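Skitmont project: progress report to the Bando fund
Work package 2, collection of examples for disassembly and parts handling
Report date: 12/10/2018
Prepared by: Iker Mateos

1. Position against plan

The plan called for 500 accepted examples by the end of this work package. The accepted total now stands at 3142 short episodes when split by single action, or 500 when counted as full sequences, so the target in the grant agreement has been met. A further 102 sequences were recorded and rejected. They are kept on the archive disk with the reason for rejection, as the Wekell group has asked for failed attempts to train the part of the system that judges success.

Collection began in July with the arm driven by hand control throughout. No scripted motion has been used in the accepted set.

2. Tasks covered

The tasks centre on a desktop computer case laid on its side with the side panel off. Parts in scope are the processor and the memory modules. Each has its own place on the printed fixture to the left of the case, so that a sequence can end, or begin, with the part in a known position. Drives, the power supply and the expansion card are left in the case and count as obstacles. Loose cables are not tied back, as the learning system will have to cope with them in the later trials. 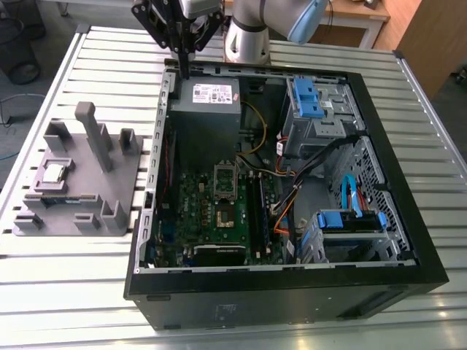 Contact with parts outside the task is allowed in the accepted set provided nothing is displaced and the operator recovers without a reset. Reviewers mark the contact in the log. Two reviewers look at every sequence, and a disagreement goes to a third.

Of the 102 rejected sequences, 74 were dropped for loss of grip on the processor. The remainder were mostly timing faults between the wrist camera and the fixed camera, which were traced to the recording software and corrected. Sequences recorded before the correction were checked again and either realigned or moved to the rejected set.

3. Processor handling

The processor remains the hardest part to handle. The fingers have little edge to hold, and a small error in angle on approach tends to push the part against the rim of its nest. Operators now make the last stage of the approach at reduced speed using the wrist view alone. The fixed view is recorded as before but is switched off on the operator's screen for that stage.

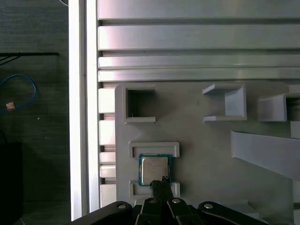
A revised fixture has been drawn by Ertürk with more clearance at the processor nest. We have not yet adopted it. Changing the fixture part way through would divide the set in two, and we would prefer to agree the change with Wekell first. Drawings are available on request.

4. Work for the next period

Training on the accepted set will start once the labels are frozen. The first model will be tested on memory modules only, with processor tasks added if the results allow. Collection will continue at a lower rate, with the case turned to new positions on the table.

5. Spending and decisions needed

Spending is within the agreed budget. We ask the fund to confirm that the underspend on operator hours may be moved to storage, and that the revised fixture may be charged to this work package if Wekell agrees to it.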